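An Afternoon at the Nutlow Open Day
Monday, July 19, 2021

I've been meaning to get to one of these for ages, and on Saturday I finally drove out to Nutlow, where the Zastside lab opens its doors once every July.
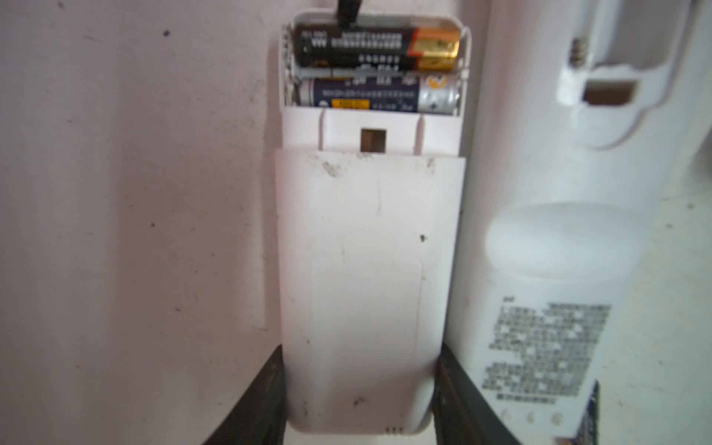

So what do you see at a robotics open day if you don't know the first thing about robots?

Mostly you see people at benches doing the same small job over and over, and you get to stand right next to them and ask why. There are talks too, but I only made it to one of them, and I spent the rest of my time wandering with a paper cup of lemonade.

The bench I kept going back to was the battery one. The whole job is a remote control: get at the AAAs, get them out, put the right ones back in. I do it maybe twice a year and have never given it a thought, and I stood there for most of an hour! The cover slides down toward the end, and then you've got two little cells lying side by side in a tray that barely fits them. A fingertip can find the edge of a battery and roll it up against the spring. Two stiff gripper fingers have to be told where that edge is, and if they come in a hair too low they just push on the plastic.

I liked that the remotes weren't showroom ones. The white one had smudges and a scratch on its cover, like the one that lives between my couch cushions, and the batteries inside didn't match each other. The team said they prefer it that way — a shiny cell throws a bright spot right where the camera wants to find an edge, and they'd sooner deal with that now than later.

One of the engineers told us their goal for the summer is 100 swaps in a row with no human hand on the bench. Their best run so far is 14. She said it like it was good news, and after watching for a while I could see why. Somebody's kid asked what happens on number 15 and got a very long, very patient answer about springs.

The arm next door, which they call Pandey (I forgot to ask), was sorting spoons. It drew a bigger crowd, probably on account of the noise. And there was a corner run by Nellel, a small outfit that makes soft pads for grippers, where you could squeeze different kinds and vote for the one you'd trust with an egg. I voted for the lumpy one. It was losing badly.

The talk I caught was on teaching by demonstration, meaning a person guides the gripper through the job and the robot learns from the recordings. I had pictured pages and pages of code, so this was a surprise. The speaker figured nearly 6 weeks of recordings had gone into the battery job alone, and most of that went to opening covers. Every remote has its own idea of how hard you should push!

A few practical things if you're thinking of going next year. Parking is in the field behind the building and it's free. Admission was 5 dollars, cash only at the gate. Go early if you want to try guiding a gripper yourself — the sign-up sheet was full before lunch and I missed out, so I'm already planning to be annoying and turn up when the doors open. The sandwiches are fine. The lemonade is better.

I changed the batteries in my own remote on Sunday night and took much longer over it than I needed to.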